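Search this notebook Enter keywords Go

Cell 4, gripper finger service
Friday, entry by S. Leblanc 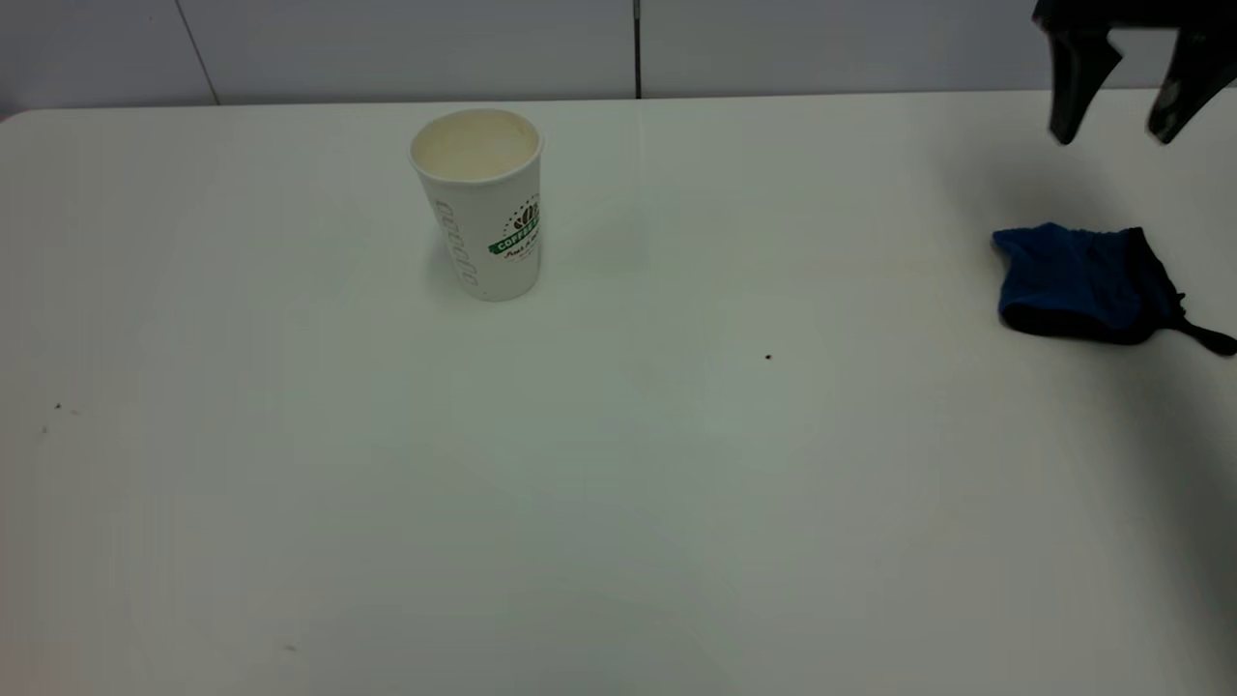
Rosine logged the left finger lagging on close, again after a long idle. Supply at the cell is fine. Pulled both fingers, cleaned the slides, regreased. Old grease was gray and stiff on the left side, normal on the right. Torqued the finger screws in two passes and marked the heads.

Re-taught open width at 65 mm. The previous value had been changed in October and not written down. Please write it down.

Test: 200 open/close cycles in free air, no lag. Then picks with the soft item and the paper cup, force at the low setting. First cup pick dented the rim, so I lowered the approach speed and left force alone. No dents after that.

Open points:
- Left finger pad is worn at the tip. Usable. Spare set is on order from Clirkwood.
- Cable tie at the wrist rubs at full rotation. Moved it back one clip; check Monday.
- Table needs a wipe before the camera check. Specks show up as false detections on white.
- Armelle wants the cycle counter reset at each service. It read 264 after the test; left as is until she and Gaspard agree.

Print this entry | E-mail this entry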